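Call for Participants: Household Task Recordings

The Tesgate Learning Program at Prorkcombe invites adults to record everyday kitchen tasks. The recordings serve as training examples for a robot control system developed with Cruickshank.

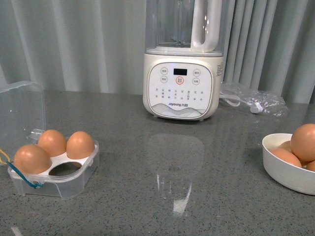
Egg handling task, Prorkcombe kitchen station.

Participants perform short tasks at a counter, such as moving eggs between a bowl and a holder, at an ordinary pace. The program seeks 460 completed recordings by the end of April. Each session lasts 2 hours, including instruction and a rest period. 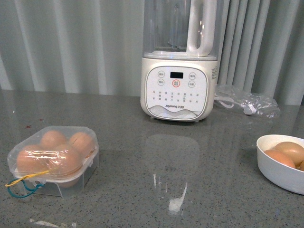
Applicants must be at least 18 years of age and able to stand for the length of a session. No technical background is required. Persons with an egg allergy should state this when applying and will be assigned other tasks. Participants are paid for each session attended.

Applications are accepted in writing at the Amosgate office, Room 31. Incomplete forms will be returned.

Posted 25/01/2025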